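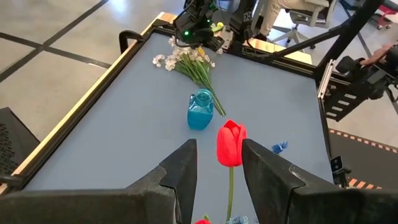

Stem station, notebook entry, July

Setup

Table 2, pale blue top, two arms, one at each end. Artificial stems only. Task is single-stem pick and transfer to the small turquoise vase. Test items this session: red tulip, white daisy-type bouquet (bundled), blue heads. The Westinura line packs both singles and bundles, so both stay in the test set even though the bundle is a poor match for the current fingertips.

Controller parameters unchanged from the last entry except approach height, raised by 20 mm. The lower value had the fingertips touching petals before closing on the stem.

Notes on grasp

Stem is thin and the fingers are wide. Closing on the stem directly under the bloom gives the best orientation on lift but leaves little clearance to the petals. Closing lower is safer for the bloom and worse for the vase step, where the stem swings. Settled on the lower grasp for now, with a pause before insertion. Costs cycle time. Westinura has said they prefer slow to damaged.

Narrow neck on the vase is the real tolerance problem. Wyn suggests a funnel insert for the production fixture. Agreed, but not for the bench tests -- would hide errors we want to see.

Detached heads: the vision step still proposes them as pick targets. Need a check for a visible stem before a grasp is accepted. Ticket open with Ovberg, who supply the detection module.

Site visit, Westinura packing room

Spent a shift with the four packers on the bench that the cell would replace. Current output is 576 stems per carton, hand sorted, hand counted. Points that affect the design:

1. Packers reshape each bloom as they pick it up. It takes a moment and is not in the work instruction. Without it the product goes out flattened from the supplier's bag. The cell does not do this. Either a person does it upstream or it is lost.

2. Rejects are found by touch as much as by eye. A loose head is felt when the stem is lifted. We have no equivalent. Finger current may show something on a pull test, not yet tried.

3. The counting is what they would be glad to hand over. Two of them said so separately. Recounts at the end of a shift are unpaid attention, in the words of one.

4. Nobody objected to the arms as such. The objection was to pace. At the Llewellyn site the people feeding the cell ended up timed by it, and one of the packers had worked there. She described standing with stems ready and not being able to stop for water without the amber light coming on.

Consequence for us: add an input buffer long enough that a feeder can step away. Remove the starve alarm from the operator side and log it only. Sekico's standard HMI puts that alarm on the main screen by default, so it needs a custom page. Wyn Probert to ask for the template.

Staffing as planned by Westinura: packers move to shaping, inspection and bundle work. Grades not settled. Inspection is paid higher at present, shaping has no grade because it does not exist on paper. Told their production lead that the shaping step should be written up before the cell is quoted -- otherwise the cycle comparison is wrong and the job looks smaller than it is.

To do

Stem check before grasp.
Pull test with current logging, lower grasp only.
Buffer length, draft drawing.
Order more tulips, same supplier, same bag packing. Do not pre-shape them.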